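Humlow Gifts Helpdesk
Ticket 1287: Ribbon bows arriving flat, lids creeping up
Opened by: Tyra Dahlgren, packing
Assigned to: Ebbe Lindqvist
Priority: Medium (Tyra has asked for High, twice)
Status: Resolved, with grumbling

Tyra Dahlgren, 09:40
Another batch of returns from Menzies. They ordered 307 small square boxes with bows and have sent back 69. The complaint is the same on nearly all of them: the bow looks as if it has been sat on, and the lid has worked its way up at one corner. One customer described hers as "already opened by someone sad". Please advise.

Ebbe Lindqvist, 10:05
Thanks Tyra. Usual questions first. Which ribbon, which lids, and has anyone changed anything?

Tyra Dahlgren, 10:12
Satin, the usual lids, and no, nobody has changed anything. In my experience this means somebody has changed something.

Ebbe Lindqvist, 11:30
Went through the stock sheet. The ribbon is from Prumard as before, but the last delivery is a narrower roll. It was signed for in June by a T. Fahmy. Tarek, any thoughts?

Tarek Fahmy, 11:34
I sign for what comes off the van. I did not know I was supposed to have feelings about its width.

Ebbe Lindqvist, 13:15
Fair. Tried the following at my desk with spare boxes, old ribbon against new.

Test 1. Old ribbon, bow tied on the lid, box left standing under a full carton for an hour. Bow came up a bit squashed but recovered when teased out.

Test 2. New ribbon, same treatment. Bow stayed flat. Teasing made it worse. I have kept it as a bookmark.

Test 3. New ribbon, bow tied on the lid, nothing stacked on top. Perfectly nice bow.

So the narrow ribbon will hold a shape, it just won't forgive you for taking it away. That covers the bows. It doesn't cover the lids.

Pushpa Dwivedi, 13:50
The lids are the tissue. We went up to two sheets per box after the mugs incident and never came back down. Two sheets folded properly are fine. Two sheets shoved in with a thumb are a spring.

Tyra Dahlgren, 13:58
I would like it noted that I do not shove.

Pushpa Dwivedi, 14:01
Noted. Most of us press on the lid near the bow when we slide a box along, so the bow gets it from us before it ever meets a carton.
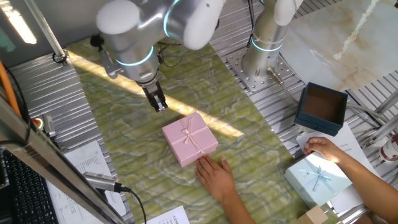 Which brings me to the habit I'd like us to lose. If you need to move a finished box, take it low down by the sides and lift. It feels slower. I timed myself on 15 boxes and I was slower, by less time than it takes Tarek to find his tape.

Tarek Fahmy, 14:09
The tape moves. I have said this before.

Ebbe Lindqvist, 14:40
Right, proposed fix:

Back to one sheet of tissue for anything that isn't breakable. For breakables, two sheets, folded flat and tucked under the item.
Lift by the sides, hands off the lid once the bow is on.
A card collar inside the shipping carton so the layer above rests on the collar. Lovisa has offcuts from the Illuvum order that can be cut down.
Ask Prumard for the wider ribbon again.

Lovisa Nordin, 14:55
They are not offcuts, they are reserves. But yes, help yourselves. Leave me the long ones.

Tyra Dahlgren, 16:20
Made up a test carton with collars and sent it round the building on the trolley with the bad wheel, including the ramp. Opened it afterwards. All bows upright, one lid slightly raised. That one had two sheets in it. I know whose it was and I am saying nothing.

Tarek Fahmy, 16:22
It was before I read the ticket.

Ebbe Lindqvist, 16:45
Good enough for me. Prumard have replied: the wider ribbon is back in a few weeks, and meanwhile would we like the narrow one at a discount. I have declined politely. Replacements for Menzies to go out with collars. Setting to Resolved.

Tyra Dahlgren, 16:51
Please leave it open until the replacements have landed.

Ebbe Lindqvist, 16:53
Left as Resolved, reminder set. If Menzies send any more back, reopen this one and don't start a new ticket.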